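Demonstration gathering (robot learning)

Demonstration gathering is the recording of worked examples from which a learning system picks up a handling task. A single recording, called an episode, pairs the arm's joint readings and gripper state with the view of one or more fixed cameras.

Methods

In hand guiding, an operator moves the arm directly. In remote operation, the operator works a second, smaller arm whose motion is copied. Coloured blocks are common test objects, as they are cheap and easily told apart by a camera.

Episode sets

The Uncombe set, compiled by Lajos Katona and Aranka Illés, holds 945 episodes across 34 block layouts, recorded by 2 operators. Failed grasps were kept and marked as such. The later Multari set uses the same file layout but drops the joint torque readings.

Known problems

Operators differ in speed and in how they approach an object. Mixing their episodes without labels can produce a hesitant policy.

See also: Imitation learning; Remote operation

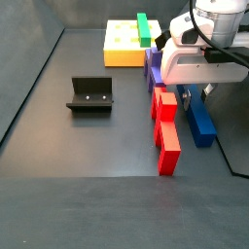

Why are starting positions changed between episodes?
So that the system learns to find the objects and does not simply repeat one fixed path.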